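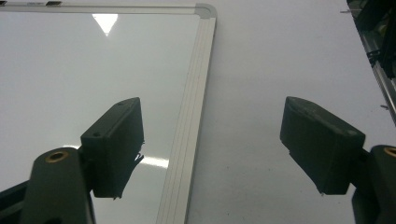

How to Run a Book Drive for a School Overseas

So you want to fill a school library! I'm thrilled, because this is my favorite kind of project, and it's one a small group can pull off in a few months with a garage, a lot of tape and a decent spreadsheet. Our group in Kostton has been sending books to Sithole Primary in KwaZulu-Natal for a while now, and our last shipment was 2,094 books in 31 boxes. The steps below are the ones we follow, in the order we follow them, with the mistakes left in where they might save you some trouble.

Step 1: Find the school before you find the books

Please, please do this first. It's so tempting to start collecting, and then you have a porch full of books and no one who asked for them. Start with a school that already has a contact person you can reach directly. It might be a teacher somebody in your group knows, or a sister school your district already writes to. Ours is Bongani Coetzee, who teaches the upper grades and looks after the library (the library was a storeroom when we first wrote to him, with one bookcase in it and a window that wouldn't close).

Ask your contact these things and write the answers down:

How many children are at each grade level?
What language do they learn to read in, and when does English start?
Is there a room with shelves, and does it lock?
Can you get local books more cheaply than we can mail ours?
Who will pick up the shipment, and in what vehicle?

That fourth question changed our whole plan. Bongani told us that for the youngest children, who read in isiZulu, a cash gift to a bookseller nearby would do far more good than anything from our shelves. Now a third of what we raise goes straight to buying isiZulu readers there, and our boxes are all for the older kids. If your school gives you an answer like that, listen to it.

Step 2: Write a wish list that's short

One page. Mine has a "yes" column and a "no thank you" column, and it goes on every flyer and in every email.

Yes: chapter books for ages 8 to 13, picture dictionaries, science and animal books, atlases printed recently enough to have the right countries on them, poetry, joke books (huge hit), graphic novels, sturdy picture books.

No thank you: encyclopedias, magazines, textbooks tied to a U.S. test, holiday books, workbooks with writing in them, anything with mildew, adult novels.

You will still get adult novels. Have a plan for them. We sell ours at a table outside the hardware store and put the money toward freight.

Step 3: Set a goal and a closing date

Our first drive had no closing date and it went on forever. Pick a window of four to six weeks. February works beautifully for us: people are indoors, they've been looking at their own shelves since the holidays, and there isn't much else going on in town.

For the goal, pick a number of good books, after sorting. We aimed for 800 the first year, and I'd tell any new group to try for the same. It's enough to make a real library corner and it still fits in a one-car garage.

Step 4: Collect

Drop-off spots are where it gets fun. Schools, the public library, the dentist's waiting room, the gym. Use boxes no bigger than what one person can carry when full, and label them on two sides. Empty them weekly, even the slow ones. A full box that sits there starts collecting coffee cups and flyers.

Kids are your best collectors by a mile. Ask a class to each bring one book they loved and tuck in a note saying why. We got a card that just said "the dog lives, don't worry," and Bongani read it out to his whole class before he let anyone borrow the book!

If you're asking for money too (and you should, see Step 7), say so right on the flyer with the wish list. We used to hold back the money part until later because it felt pushy. Folks were happy to give both at once.

Step 5: Sort twice

Set up long tables and do a fast first pass. Every book gets picked up, flipped through and put in one of three piles: ship, sell, recycle. Don't read! (Everyone reads. Build in time for it.)

The second pass is slower and needs fewer people. Check the ship pile for missing pages, library stamps, names and phone numbers written inside the cover, and loose things between the pages. We've found report cards, a plane ticket and a twenty-dollar bill that we did manage to return. Wipe the covers with a barely damp cloth and let them dry standing up and fanned open.

Then group by reading level. We use the Brava color dots, green for easy, yellow for middle, blue for longer books, stuck at the bottom of the spine. Any system is fine if the school agrees to it ahead of time. Send a photo of a few stickered books to your contact before you do all of them, because peeling off several hundred dots is a miserable evening.

Step 6: Pack

Small boxes, double-walled, all the same size. Books are heavy and a big box will split at the bottom. Weigh each one on a bathroom scale and keep it under 35 pounds.

Lay books flat, spines alternating, biggest on the bottom. Line the box with a plastic bag and fold it over the top. Fill gaps with crumpled paper until nothing shifts when you shake it. Tape every seam, then run tape once around the middle in each direction.

Number the boxes and write the number on three sides. In your spreadsheet, put one row per box: number, weight, how many books, which colors. That sheet becomes your packing list for customs, so get it right while the box is still open. Mix the levels a bit from box to box, too. If one gets lost, you don't want it to be every yellow book you had.

Step 7: Ship

Freight was the part that scared me most, and it was really just a lot of emails. You have a few choices:

Mail. Simple, but the cost climbs fast past a handful of boxes.

Space in someone else's container. Churches, clinics and other school groups often have a corner to spare. Ask around early and be flexible about dates.

A freight forwarder. We use a small one called Getarier, and they take a pallet of ours to the port at Durban by sea. Get quotes from at least three companies, and ask each of them what is NOT in the price. Port fees, storage and the truck at the far end were all extra on our first quote, and together they came to roughly half of the total.

Sea freight takes a good long while. Tell your donors that up front, and tell the school too, so no one is standing at a gate waiting in the wrong month.

Paperwork you'll probably be asked for: the packing list, a letter saying the goods are donated and not for resale, a letter from the school on its own letterhead accepting them, and a value for the shipment. Rules on duty for donated books are different from country to country and they do change, so have your contact call the local customs office, or ask your forwarder for a clearing agent. Start on the school's letter before you've collected a single book. Ours had to be signed by two people, one of whom was away for weeks.

Step 8: Help with the other end

Shelves! Ask if they need them. We sent money for lumber and the parents built theirs in a weekend, and the shelves fit the room much better than anything we could have shipped. We also budget for a checkout notebook, a stamp and pad, book tape for repairs and a good padlock.

Let the school decide how lending works. Some let books go home from day one. Bongani kept everything in the room for the first term and then opened up borrowing one grade at a time, and he had his reasons, and it went great.

Step 9: Report back

Send your donors something within a month of the boxes arriving. Keep it short: how many books went, what it all cost, what the school said in its own words. Post the numbers even if they're a little embarrassing. Ask the school before you share any picture of children, and take no for an answer cheerfully.

Then ask your contact what was useful and what just sat there. Our big surprise was the atlases, which we'd nearly left out and which had to be put on a sign-up sheet. The joke books came apart from use. The poetry is still waiting for its moment.

A rough timeline

Month 1: find the school, agree on the wish list, get freight quotes
Month 2: flyers, drop-off spots, school's acceptance letter
Month 3: collect, first sort
Month 4: second sort, stickers, packing, book sale for the leftovers
Month 5: paperwork and pickup
After that: waiting, then the report

Supplies to have on hand

Double-walled boxes, plus a few spare
Packing tape, more than you think, and two dispensers
Box liners
Bathroom scale
Color dots
Fat markers
Clean cloths
Snacks for the sorters

If you're partway through a drive already and missed a step, start from wherever you are. Write to the school tonight, and get those freight quotes going while the books are still coming in.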